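Room Safety Checklist, Window Side, Olholm Building
Area: break corner and the window ledge, second pass
Checked by: Tadeo Villalba
Marks used: OK / FIX / WATCH

Hi all, me again with the clipboard. I got so many replies to the April sheet (thank you, even the grumpy ones!) that I'm keeping the comments long this time. If your stuff is mentioned, please don't take it personally, mine is on here too.

1. Walkway from the door to the windows
WATCH. There's room to get through, but the floor on this side collects things during the day. A strip of paper was lying on the tile when I came through. Paper on tile is slippery stuff, and I've done the little ice-skating move myself in front of visitors from Tveit, so please pick it up if you see it.

2. Power strips and cords
FIX. My big one again. We've got power strips sitting on the floor and a black cable and a white one wandering across the tiles between people's feet. I'd like them run along the wall under the white shelves, with a cover wherever they have to cross. I've asked for 2 covers in the Stisby order and I'll put them down myself when they come. Until then, look down when you walk, and unplug by the plug, please, no yanking on the cord!

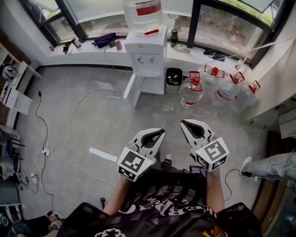

Item 2, cords on the floor; item 4, spare bottles by the bin.

3. Trash bin
OK. It has a liner in it and it's close to the water, so cups have somewhere to go. I'd still like the bin a hand's width farther from the dispenser stand so you can get in there with a mop.

4. Spare water bottles
WATCH. Four of the big clear ones with the red caps are on the floor next to the bin. I don't mind the floor, I'd much rather have them down low than up on a ledge where one could come down on a foot. But they should be in one tight row against the wall, handles facing out, and right now they're more of a loose gathering. And lift with your knees! Mavoma delivers them to the door and the rest is on us, so if you don't want to carry one, ask somebody. I will happily do it.

5. Shelving by the brick wall
WATCH. Small device, cables, papers, all sharing a shelf. Papers go in a tray, cables get coiled. I left a tray there under job number 559, and if it has vanished again I'd love to know where trays go in this building.

6. Windows
OK, with a comment. One pane was tilted open when I did the dispenser, and fresh air is great, I'm all for it. Last person out closes it. Please also keep cords clear of the window area, there's a thin white one running across there that I want tied back.
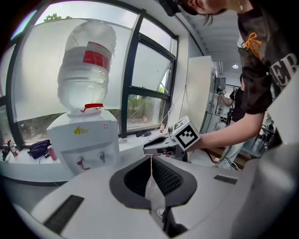 By Tadeo Villalba
October 8, 2026

7. Water dispenser
OK. The bottle is seated upside down in its red collar and the dispenser stands on the counter by the window. Red tap is hot, gray tap is cold, and I know that sounds obvious, but new people do grab the wrong one while they're talking. The small red light on the front is the thing to look for before you pull the hot tap. I'm going to make a little HOT card for it anyway. Cup under the tap first, then press, and don't carry a full hot cup across the cords (see item 2, yes, I'm going on about it).

8. Things on the window ledge
FIX. Okay, folks. A bag, a thermos, a little bottle with a red cap and a pair of shoes! Shoes! On the same ledge as the drinking water! They go on the floor under the coats, please. Bags on the hooks. A closed bottle or thermos can stay as long as there's elbow room at the taps.

9. Spray bottles and cans
WATCH. I have a standing rule that anything you spray lives in the cabinet, away from cups. If you aren't sure whether yours counts, put it in the cabinet.

10. Tall white cabinet
OK. Door side needs to stay open to walk up to, so no boxes in front of it, even for five minutes.

Still open from last time: cord covers (2), tray (5), HOT card (7, that's me, I keep forgetting). If I got something wrong, write it on the paper copy by the door and sign it so I can come find you and say sorry.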